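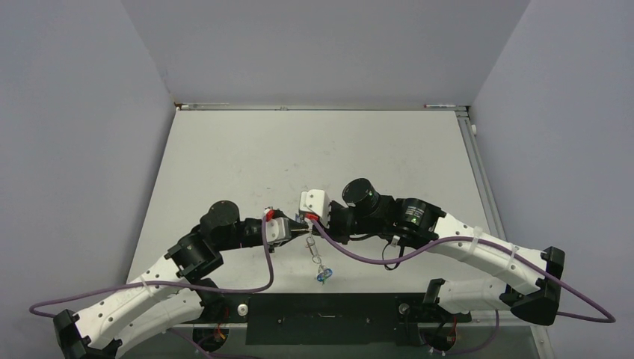
Small Repairs, evening course
Notes for session 3: keyrings, clasps and things that dangle
Tutor: Hortensia Tamayo

Last time we did zips, and I'm told the swearing could be heard from the car park. Keyrings are calmer. They do, however, break fingernails, so bring a blunt butter knife or a guitar pick if you are fond of yours.

Some words first, so we all moan about the same part.

Split ring: the flat coil your keys live on. Opens under protest.
Jump ring: a single loop of wire with a cut in it. Holds a charm on until the day it doesn't.
Clasp: anything with a moving part that closes. Buy decent ones. Octavian bought 40 cheap ones in January and is still finding the springs.
Charm: the bit you chose the keyring for. It does no work at all.

Opening a jump ring
Hold one side of the cut still and push the other side away from you, then bring it back the same way. Never pull the ends apart sideways. You will get an egg, and an egg never goes back to being a circle, whatever Gerd Wiegand says.

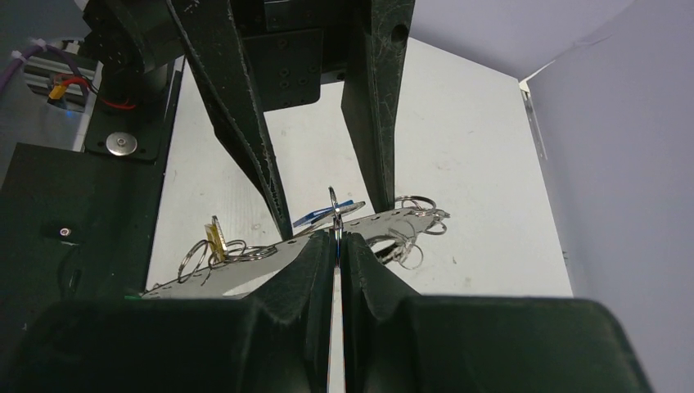

Small rings like to turn edge-on the moment you want them flat, and a tag will slide across whatever you are trying to look at. Let the charm hang free while you work on the clasp end. Its weight keeps the chain straight and saves you a third hand.

Homework
Mend one keyring of your own and wear it out a bit – pockets, bags, the bottom of a drawer. Harriet Tran has the spare pliers. She would like them back this time.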